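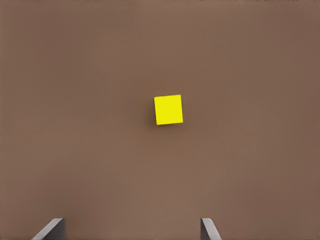

Goodwin Adult Learning, Drawing and Model Making
Handout 4: Scale

A scale is a ratio between the size of a thing and the size of its drawing. At 1:50, one centimetre on paper stands for 50 centimetres in the room. Write the ratio on the sheet before you draw anything.

Areas do not shrink at the same rate as lengths. Halve the side of a square and the area drops to a quarter. With a cube, halve the edge and the volume drops to an eighth — this catches people out when they order plaster.

Worked case: the floor of the Skultholm boathouse is 15 m by 11 m. At 1:50 it becomes 30 cm by 22 cm, too wide for A4 upright but fine on A3.

In plan view, heights are lost. A low box and a tall post can have the same outline, so add the height in figures beside each shape, or draw a side view on the same sheet.

Common slips
Mixing millimetres and centimetres.
Measuring from a photocopy that has been reduced.
Using the wrong edge of the scale rule.

For next time: draw your kitchen in plan at 1:20, walls and fixed units only. Bring a sharp 2H pencil and the Konum rule from your pack.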